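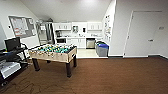 Carpeted area and kitchenette, seen from the foosball table side.

Stundside Shared Workspace
Working Group on Manipulation Robots: Operating Rules
Minutes, 2019-11-20

Represented: Stundside (chair and minutes), Hometti, Fehr. Apologies from Grastwood, who sent written comments.

1. Previous minutes
Approved with one correction. Under item 4, "supervisor" should read "operator" in both places.

2. Scope of the rules
The draft covers any powered arm or mobile base used in the shared rooms, whether teleoperated or running on its own. Fehr asked whether a base pushed by hand with the drives off is in scope. Agreed that it is, as long as the battery is connected. Grastwood's comment asked for one rule set for carpeted and hard floors. Agreed, except that stopping distance is to be measured separately on each surface. The transition from carpet to tile at the kitchenette is to be treated as a route boundary: mobile bases stop before it and cross only on operator command.

3. Speed and separation
Hometti presented the proposed limit of 100 mm/s for arm motion with a person within reach. Fehr considered this too slow for handling tasks and asked for a higher value when the payload is light. No agreement. The limit stands until stopping tests have been repeated with the payload attached. Hometti has logged 268 runs under the present limit and will circulate the stop events as a table, with the reason code for each.

4. Work tables and floor

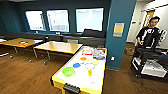
Clause 6 now requires a declared object set for each session, listed on the session sheet before drives are enabled. Stundside noted that the old wording, "table to be kept tidy", could not be checked by anyone. A surface carrying a bowl, a cup, lids and packages, like the white table with the yellow rim, is acceptable under the new text if every item is on the sheet. Items not in use go to a separate table. Cables on the floor, such as the one below the black cart, come under clause 7 — either routed away from the standing position or covered. Fehr will propose wording on which kinds of cover are allowed.

5. Fasteners and end-effector checks
The inspection interval for brackets and gripper parts was set at 14 operating days. Grastwood's written comment asked for witness marks on all screws. Agreed for load-bearing joints only. The check is visual first, then by torque driver where the joint is accessible. A part removed for inspection is tagged and may not be refitted by the person who removed it without a second signature. Hometti objected to the second signature for single-operator sessions; objection recorded, clause unchanged. 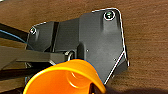

Gray bracket with two screws, on a wooden tabletop. Orange gripper part in the foreground.

6. Emergency stop
Each operator keeps a stop device within arm's reach. Function test at the start of every session, result entered on the sheet. The test takes roughly 2 minutes including restart. A failed test ends the session.

7. Actions
Hometti: circulate stop events (item 3).
Fehr: wording for cable covers, clause 7.
Stundside: revised draft with items 2, 4 and 5 included.
Grastwood: confirm position on witness marks in writing.

8. Next meeting
March, at Stundside. Payload classes carried over to that agenda.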